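"Both arms, the mounts, the first year of support," said Vasanthi Acharya. "2,897 from Hegde. Bedov will do it for 2,825."

"To plug in a cable," said Priit Jaunzems.

"To plug in any cable. At night. With the office locked."

He had budgeted for Fostwood for 18 years and had yet to buy anything that worked at night with the office locked.
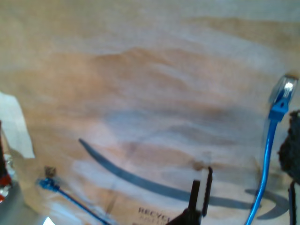
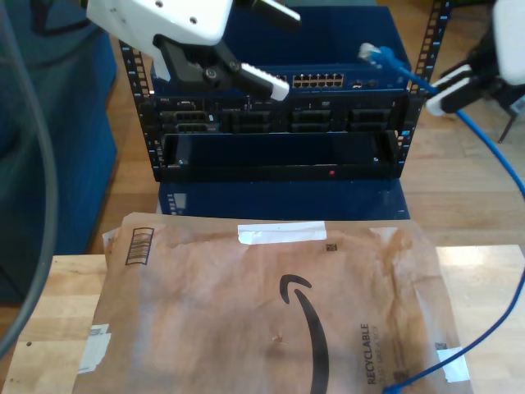
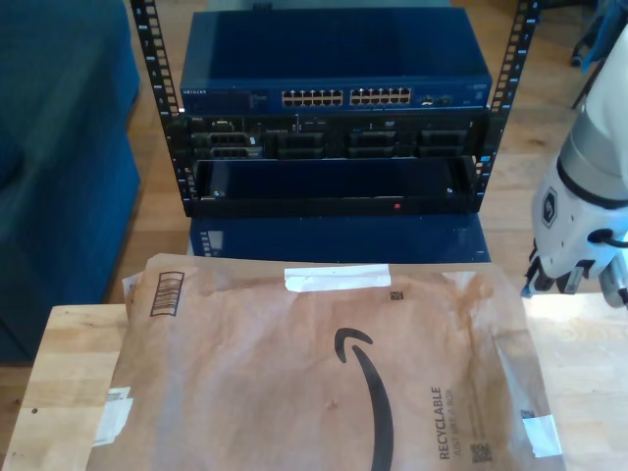 **THE QUOTE** — *by D. Drerkley, 19th April*

"And what does it cost when it picks the wrong port?"

"It's in the support plan."

"What does the support plan cost in year two?"

She turned a page, then turned it back. "1,059."

Priit wrote the number down and drew a box around it. He could see the sense in a machine that handled cables. He could see less sense in one that billed like a dentist.

"Ask them for a month's trial," he said. "Our rack, our cables."

"They'll want a deposit."

"Then ask Bedov first." He capped his pen — the budget line stayed blank — and went to find his coat.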